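Gesirside Residents' Forum > Council and Services > Reusable cup deposit scheme: consultation

Preltel_Moderator
Posted Thu 30 July

Members are invited to comment on the proposed deposit scheme for hot drinks sold in the Gesirside shopping precinct. Under the draft terms, a customer would pay a deposit of 2 pounds on a reusable cup and recover it at any participating counter within 7 days. Replies should address the terms themselves. General remarks on parking belong in the other thread.

Miter
I support the principle and have written to the council to that effect. My reservation concerns the return period. A person who visits the precinct once a week will miss it whenever a bank holiday intervenes, and the draft makes no allowance for this.

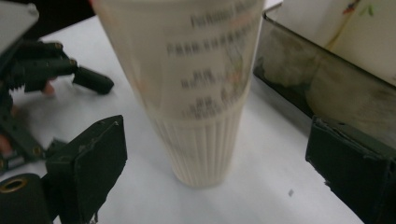 The wording of paragraph 5 is also unsatisfactory. It refers to cups "in acceptable condition" without stating who decides. I would ask that the counter staff be given written guidance before the scheme opens.

ismail_north
With respect to the previous member, the period is generous. Libraries manage perfectly well with fixed dates, and a longer period would leave the smaller cafes short of stock at weekends. I do agree about paragraph 5.

Miter
Libraries permit renewal. The draft does not.

precinct_trader
I write as the holder of a lease on the lower level. Traders have been asked to wash, store and account for the cups at their own expense. My premises have one sink. I was told at the July meeting that a shared washing service was "under consideration", and I have received nothing in writing. I shall not be taking part on the present terms.

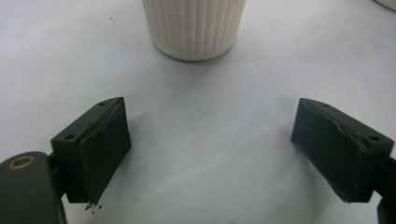
Ismail_North is correct that weekend stock is the difficulty, though in my view the answer is a larger float of cups for each counter. The draft allows 80, which a busy shop would use before noon on a Saturday.

Preltel_Moderator
The points on paragraph 5 and on washing will be forwarded. Members are reminded to quote paragraph numbers.

Comments (2)

upperterrace: Does the deposit apply to customers who bring a cup from home? The draft is silent.

Miter: Paragraph 7, second sentence. It does not.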